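**Notton Residents' Association** · thread, May

1/ The reading room at Notton will close at 5 pm throughout May while the lending catalogue is moved to the new system. Loans already made are not affected.

2/ Members should quote their four-figure number at the desk. Numbers from 1502 to 2201 have been transferred. All others will follow by the end of the month.

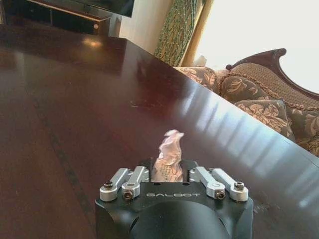

*Marked GALBOT.*

3/ Renewals may be made by telephone or in person. Kavitha Nadar is handling renewals; Sreekumar Salian is handling new requests.

4/ The fine for late return stays at 19p a day. No fines will be charged for days on which the desk is closed.

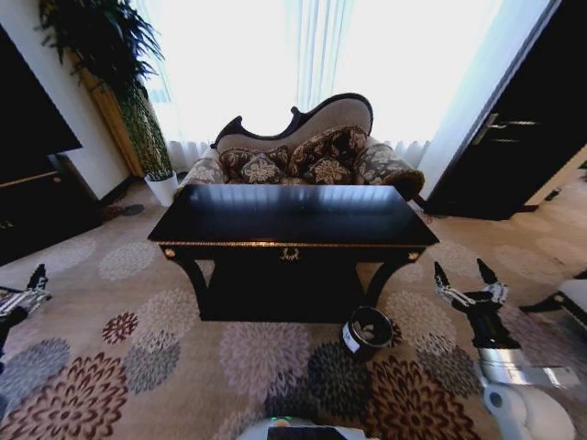 *Black table with gold trim, and settee.*

5/ The Tóth collection of local maps may be consulted by appointment only. Please allow three working days. Maps may not be copied without written consent.

6/ Books borrowed from our partner library at Kokholm must be returned to Notton, not posted to Kokholm direct. Two parcels went astray in this way last winter.

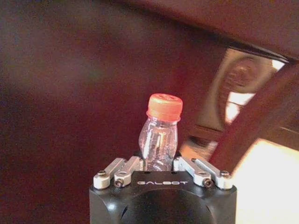

Last edited: May, 16:40

7/ Correction to post 4: the fine applies to adult members only. Junior members pay nothing.

8/ The reading group led by Anitha Rajan will continue as usual, and new members are welcome at

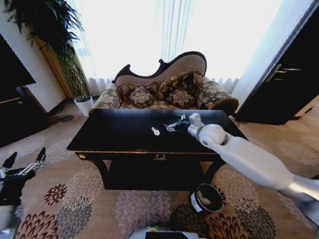

any session. Copies of the current title are held at the desk under the group's name.

9/ Questions about the catalogue should be put in writing to Divya Rodrigues, Secretary. Replies will be sent within the week.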